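Date: August 12, 2023
To: outbuildings list
Subject: Re: Side-hung doors dropping, and the river underneath

Going back over the thread before replying, as I've got more or less the same doors and have made more or less all the same mistakes, plus one or two of my own.

> We have a pair of timber side-hung doors on a single detached garage,
> Skolov ones, put up by the previous owners. The right-hand leaf has
> dropped so it scrapes on the concrete and won't meet the left one
> square. My other half has been planing a bit off the bottom every
> winter. There is now a gap at the hinge side that a hedgehog could
> use, and when it rains the water comes under and goes to the back
> wall, where the freezer is.
>
> I have had two quotes. One was for new steel doors and frame, £3388
> fitted. The other was for £1036 to "rehang and make good", which when
> I asked meant taking them off and putting them back on. Do we need
> new doors? And should I be doing the floor first or the doors first?
> I've been told both, by people who sounded equally sure.

First, please hide the plane. Every winter it comes out, the door clears the floor for a few months, the leaf drops a little more, and the plane comes out again. Carry on like that and you'll end up with a very nice pair of shutters.

Do you need new doors? Going by what you've written, I doubt it. Skolov doors of the ledged and braced sort are decent enough timber hung on hinges I wouldn't put on a rabbit hutch. Mine had the original ones until 2016 and the screws were doing most of their holding by habit. Open the bad leaf halfway, get hold of the handle end and lift. If it moves up and you can see the top hinge move with it, it's the hinge or the post. If the hinge stays put and the door itself goes out of square, it's the joints or the brace. Takes a minute and it will tell you more than the £1036 man did.

Do look at which way the brace runs, too. It should go from the bottom on the hinge side up to the top on the handle side, so the weight pushes down into the hinge post. One of mine had been fitted upside down at some point, presumably by someone who'd taken the door off to paint it and put it back the other way up. It had sagged faithfully ever since. I paid for a new hinge before I noticed.

Doors or floor first: I'd say doors, then the threshold, then the floor if you still care about the floor by then. You can't set a threshold to a door that's still on its way down. The people telling you floor first are probably thinking of roller doors, where you want the slab level before anybody measures anything.

What I did, in the order I wish I'd done it:

1. Clear the last couple of metres inside the doors. All of it. I tried working round a stack of decking and a chest of drawers that "might come in", and spent a Saturday stepping over a drawer. Move the freezer as well, or at least get it up on something, before you start letting the doors hang open with the weather as it is.

2. Prop both leaves on wedges so the weight is off the hinges. Then take out one screw from the top hinge and look at what's on it. Bright threads with wood in them, fine. Brown mush, not fine. Poke the post with a bradawl at the bottom while you're down there. If it goes in up to the handle you have a post problem, and everything below waits until the post is sorted.

3. Replace the hinges with proper long bands on hooks, bolted right through and not just screwed. I used Koutsoukos ones, the heavy galvanised pattern, and they're over 43 centimetres long, so check they'll lie along your ledges without going past the edge of a rail. Mine missed by a whisker and I had to pack one out with a strip of oak. They aren't pretty. They look like something off a barn, and my neighbour asked if we were getting a cow.

4. Drill for the coach bolts with the door shut and wedged where you want it to end up, with an even gap down the middle. Don't do it with the door open because the light's better. I did it with the door open because the light was better.

5. Clean the concrete under the doors and a good way back on both sides. Nothing sticks to a garage floor that has had a car over it. I swept it, scraped it, scrubbed it with a stiff yard brush and hot water with far too much washing detergent in it, and then spent longer rinsing than I had scrubbing. Leave it until it's dry all the way, which in my garage is a matter of days and a fan. The patch by the left-hand post took longest, and still looks darker than the rest.
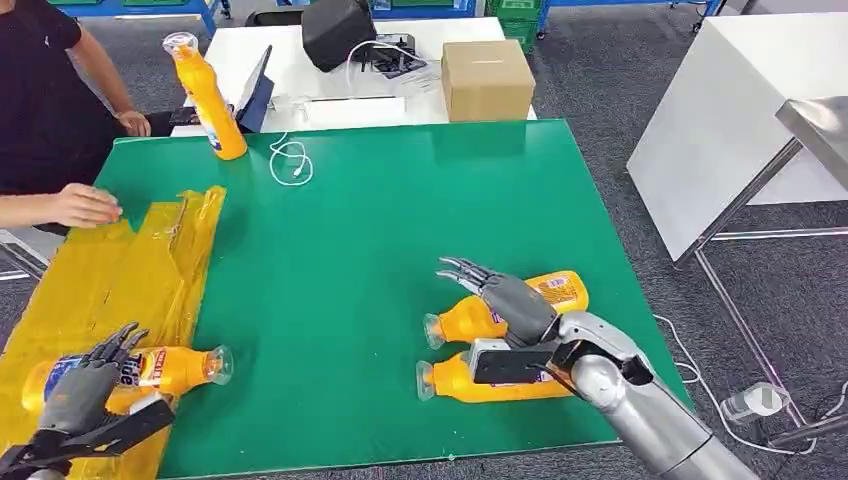
6. Fit the threshold. I used the Puvulero rubber one, the 18 mm, which comes in a roll and has to be left flat overnight or it will behave like a snake. Mark a line with the doors shut, on the inside face, and glue the strip just behind that so the doors close up against it and don't sit on top. Their own adhesive is fine. Keep a bead back for the outside edge, because that's the edge the rain tries first. Don't drive over it for at least a day. If you have a low car, measure the sump before you buy the taller one.

7. Close up the hinge-side gap. You won't get back what's been planed off the bottom, so either screw on a weather bar along the outside face or glue and screw a hardwood strip to the bottom edge. I went for the strip. Prime the cut edge first, all of it, including the end grain you can't see. That bottom edge is where these doors rot, and in my experience it's also the one bit the factory never gets paint on.

8. Paint. Two thin coats. I used Stidia exterior satin in a colour the tin called slate and my family calls "the wrong green". It's held up well, I'll give it that.

On the water: before spending anything at all, go and stand out there in a downpour and watch where it's coming from. With ours, half of what came under the doors was running down the drive, and the other half was coming off the roof at the front corner, where the gutter bracket had let go, and dropping straight on to the slab just outside. A bracket cost me less than a sandwich. If your drive falls towards the garage you may want a channel drain across the front, and there I'd get somebody in, unless you enjoy cutting concrete and finding out where the electric cable goes.

As to the steel doors, I'm not against them. If you want to park a car in there and keep it there, £3388 fitted doesn't strike me as silly for a pair with a frame. But they'd go on the same posts, or next to the same posts, and they'd have the same puddle in front of them. I'd ask that firm what they do about the threshold. When I asked mine, there was a long pause, and then he said it came with a brush strip. A brush strip keeps leaves out. Water finds it quite relaxing.

For the other quote, ask for it in writing with the hinges named. "Rehang" should mean new ironmongery at that price. If it means the same hinges and longer screws, you can do that yourself by lunchtime and be back here complaining in September.

Two things I'm not sure of and would like to hear from others on:

Has anyone used the Puvulero strip on a floor that's been painted? I've only had it on bare concrete. The leaflet says "sound surfaces", and my idea of sound may be generous.

And does anyone know whether the Koutsoukos hooks come with a longer shank? My left post is slightly out of plumb and I've got three washers behind the bottom hook. It works, but I have to look at it every time I get the bins out.

If you can say how thick your ledges are and whether the posts are timber or steel, I'll look through the box of leftover coach bolts. I bought the wrong length twice, so there's a fair chance I've got yours.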